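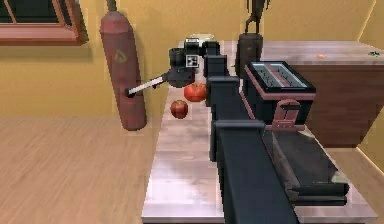

November, 7.40 in the morning

Second week of the Halero trial. Thomas Pace wants a yes or no on the licence before the month is out, so I'm writing down what I find each day while it's fresh.

Got in early and ran the kitchen set again. The package comes with 62 kitchens ready made and I have been working through them in the order they load. Start-up is slow on my machine. Once it's going it's fine, and the arm responds to the controller with no lag I can feel. The marbled counter and the yellow walls look good enough for our purposes. I'd hoped for more choice in the lighting. There is a slider and it does very little.

Spent most of the morning on fruit. The tomato and the apple are both red, and our own picker software mixed them up in 15 of the 35 runs I gave it. Nives Carbone says that's our problem and not Halero's, and she's right, but it's useful to know. I changed the colour of the apple in the settings file to see if it helped. Didn't get through enough runs to say. Will finish that tomorrow.

The hanging objects are the part I like least. You can set the weight, but the manual gives no units for it, and I had to guess. Sent a question to their support at ten past eleven and had an answer by lunch: kilograms, and the manual will be fixed. Fair enough. Mazza took four days to answer anything when we had their kit on trial, and Skallivton never answered at all.

Lunch at my desk. Leftover soup.

Afternoon went to the export tool. It writes out every joint position and the view from the camera, and the files open in our viewer without any converting. That alone would save me a fair bit of time. One export stopped halfway and left an empty folder. Ran it again and it was fine. Made a note of the error number for support.

Price is 3000 a year for one seat. Thomas thinks that's steep. I told him we'd need two seats if Nives is going to use it properly, and he went quiet and said to put it in the report.

Still to do: the drawers and cupboards, the Lisisska add-on (separate trial key, hasn't arrived yet), and a full run overnight to see if it stays up. Left it going when I went home at half past five.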